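Do I need a shelf on my desk?

26 October 2023

Print this post | E-mail this to a friend

I have never trusted desk organisers. You buy a thing to hold your things, and then you own one more thing. Consuelo Aranda has been on at me since July to give wire mesh a fair go, so fine, I'm giving it a go. White desk, black mesh shelf, back against the wall.

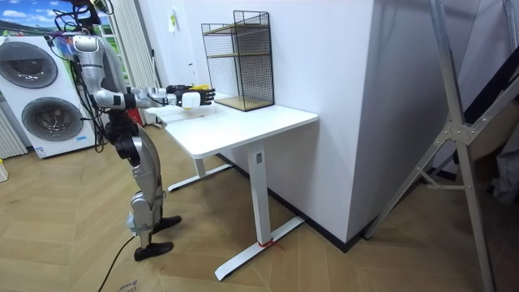
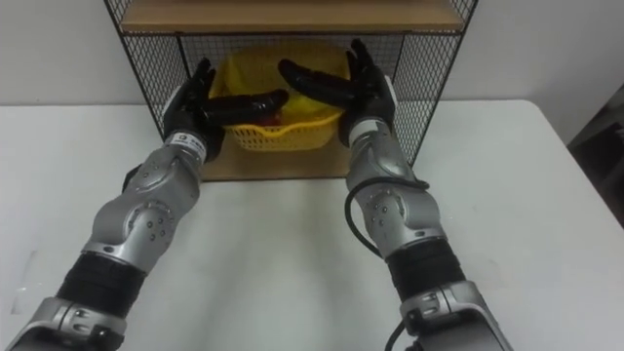
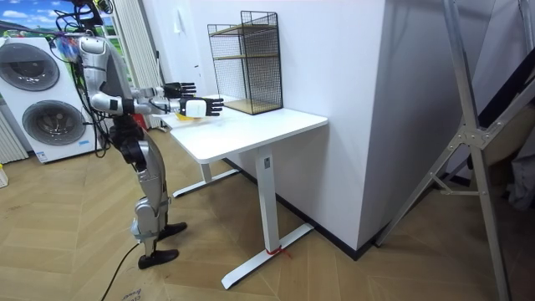
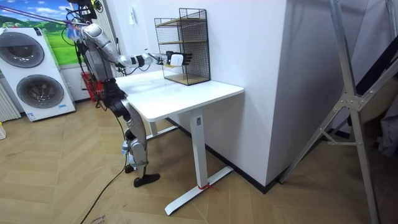 The white desk. The yellow basket on the lower level of the shelf is in the second one.

My first complaint is that mesh hides nothing. If you're messy you will be messy in mesh, and you'll see it from the doorway. Consuelo says this is the whole point and it shames you into tidying. It hasn't shamed me yet.

The basket I grudgingly like. It takes chargers, tape, the stapler, all the stuff I used to push to one side with my elbow. But a basket is only a drawer with no front, and I give it till Christmas before it's full of dead pens. The last one was.

As for the desk, I paid 38 extra for the bigger top and I'm still not convinced. More top, more rubbish on it. Tùng Nghiêm swears by his Grolley, which has no shelf at all, and his papers live on the floor. So who's winning there?

The red tie round the foot of the leg is staying. I've tripped over that foot twice and I'd like to see it coming.

I'll keep the shelf for now. Ask me again when I've had to dust it.

Print this post | E-mail this to a friend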